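2023-06-14
By the Pronell product desk

Jumura 355 Hardwax Oil, Clear Matte

Jumura 355 is a one-coat hardwax oil for indoor wood that gets daily use: tabletops, desks, counters, shelves and stair treads. It soaks into the top layer of the wood and cures there, leaving a thin wax film on the surface. The finish is matte and can be repaired in spots without sanding the whole piece.

The product replaces Jumura Table Oil. The older oil needed two coats and a longer wait between them. Pieces finished with Table Oil can be recoated with 355 after a light sanding and a full day of drying.

Coverage and sizes

One liter covers 30 square meters on close-grained wood sanded to 150 grit. Open-grained wood such as oak or ash takes up more, and coverage can fall by a third. The oil is sold in 200 ml and 1 liter cans. The small can is enough for a typical dining table, top side only.

Surface preparation

Sand in steps to 120 or 150 grit. Do not go finer than 180. A surface that is too smooth closes the pores and the oil sits on top, where it stays sticky. Vacuum the dust and wipe with a dry cloth. Wood moisture should be below 12 percent. Remove all old varnish; the oil will not bond over it.

Application

Stir the can well. Solids settle on the bottom and the sheen will be uneven if they are left there. Do not thin the oil.

Pour a small amount and spread it with a white pad or a short-nap roller, working along the grain. Wait five minutes. Wipe off everything that has not soaked in with a clean cotton cloth. The surface should feel nearly dry to the hand when you are done. Work in sections on large tops and keep a wet edge.

Oil-soaked rags can heat up and catch fire without a flame. Put them in water in a closed metal can, or lay them flat outdoors to dry before disposal.

Drying

Light use after 24 hours at room temperature. Full cure takes seven days. Keep water, cups and table mats off the surface during that time. In cold or damp rooms, such as an unheated shop in December, allow up to twice as long.

Color

The clear version darkens pale wood slightly and warms it. Where a pale, raw look is wanted, use the Fliranmont tint, which has a small amount of white pigment. Test on an offcut or on the underside first. Grain contrast goes up with either version, most clearly on flat-sawn boards.
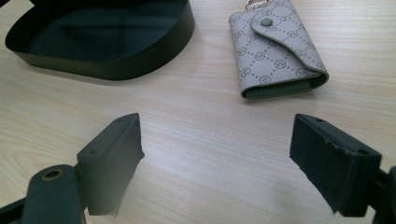
Light-colored wood tabletop with fine grain lines.

Care

Wipe with a damp cloth and mild soap. Do not use ammonia, bleach or scouring pads. Dull areas can be refreshed with a teaspoon of oil on a pad, buffed in and wiped dry. Water rings usually come out with a gray pad and a little oil.

Storage

Close the can tightly and store above 5 °C. Unopened cans keep for three years. A skin on the oil can be cut out and the rest strained before use.

Order codes

355-02 clear, 200 ml
355-10 clear, 1 liter
355-F10 Fliranmont tint, 1 liter

Contact: Pronell Wood Finishes, Ulloa warehouse, order desk | © 2023 Pronell | Back to top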